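Subject: Re: Windau handheld gripper kit -- worth it for small parts?
To: nongate-manip list

On a May afternoon, somebody on the list wrote:

> We're looking at the Windau pair from Tirkura for collecting
> demonstrations. Mostly small hardware, bins and boxes. The product
> page shows people folding towels, which doesn't tell me much. Has
> anyone used them on anything fiddly? Also, how bad is the cabling,
> and is the software usable without their cloud thing? We have
> budget for one kit and I'd rather not get it wrong.

Yes! We've had ours for 4 months and I have been waiting for someone to ask.

Fiddly is where I'd say they do best. Our main task right now is sorting screws into one of those divided organizer boxes, and I went in expecting the short jaws to be a pain. They aren't. You get used to the reach in a day or so, and because the jaws are short you can feel what you're doing through the handle much better than with the long-fingered pair we had before. Picking a screw up off a flat board is still the hardest part of it. Lay the screw across the jaws and not along them, come in low, and close slowly. If you snap the jaws shut the thing shoots off sideways and you're on your knees on the carpet.

On numbers, since I'd want them if I were spending the money: we've logged 3,787 episodes so far and thrown out 673. A good share of the rejects came from the first couple of weeks, when we were still learning how to hold the things (wrists straight, elbows in, don't twist the plate away from the camera). The most we've done in one sitting is 112 and my forearms let me know about it the next morning. They are not light. Plan on swapping people.

Cabling: they're tethered, one cable per gripper, and the cables are thick. I run each one back along my forearm and let it drop behind me, and then I mostly forget about it. If your task has a lot of crossing over, left hand to the far right and so on, you'll notice. I'd love a wireless version but I haven't heard of one coming.

Software: the recorder runs fine offline. You need to log in once to register the kit and after that we've never touched the cloud side. Export goes to plain folders, one per episode, with the timestamps in a text file, and our old Căpraru scripts read it after I changed two lines. The calibration step is clumsy, though -- it wants to be redone every time you unplug a gripper, and the prompt for it is easy to miss. I lost a whole morning's data to that. Check for it before you start!

Other gripes: the manual is thin, and the spare jaw pads are sold only as a full set.

Would I buy it again? Yes, for tabletop work with two hands I would, happily. For anything where you need to walk around the room, I'd wait.

I'm glad to share our task sheet and the reject notes if they'd help. Write me off list, or ask here if others want them too.

Attached is our screw setup, so you can see the size of the jaws next to the box.

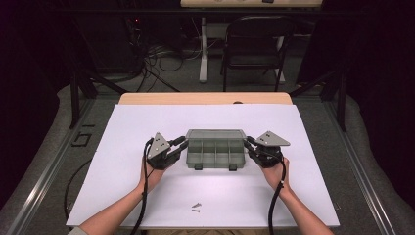 Windau pair at the organizer box, two screws still on the board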